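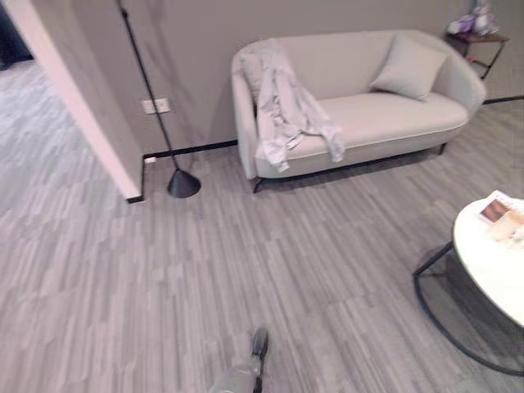 Reading time: 2 min

I promised in April that I'd write up the coat fault, and a few of you have been kind enough to nudge me (hello, Hanne Ruotsalainen), so I've made a big pot of tea and here we go.

The job sounds so simple. Pick up the gray top, carry it to the coat rack, hang it, let go. It was the letting go that got us. On run 25 the right gripper was told to open and simply didn't, and the arm set off for its home position anyway, still holding a good fistful of cloth – and the rack went with it!

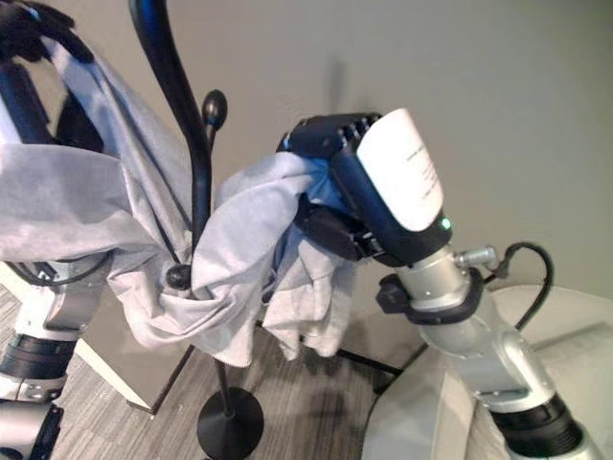

Photo: Kasun Uddin

I hit the stop, a bit late, and stood there with my heart thumping. Then I read the log, all 562 lines of it, over lunch. The open command had timed out after 6 seconds, and my script treated a timeout as "done." My own code, I'm sorry to say, written in a hurry one evening.

Now the arm won't move until the gripper reports that it's open, and I keep my hand on the stop button for every release. I still don't know why the jaws stuck. Kasun suspects cloth bunched up in the fingers, and I lean toward the cable, so we'll be swapping that next.

Recent posts
Moving the workshop to Skimholm
Drusent, one year on
Slow mornings with Relton

Contact | © Notes from Skimholm | Back to top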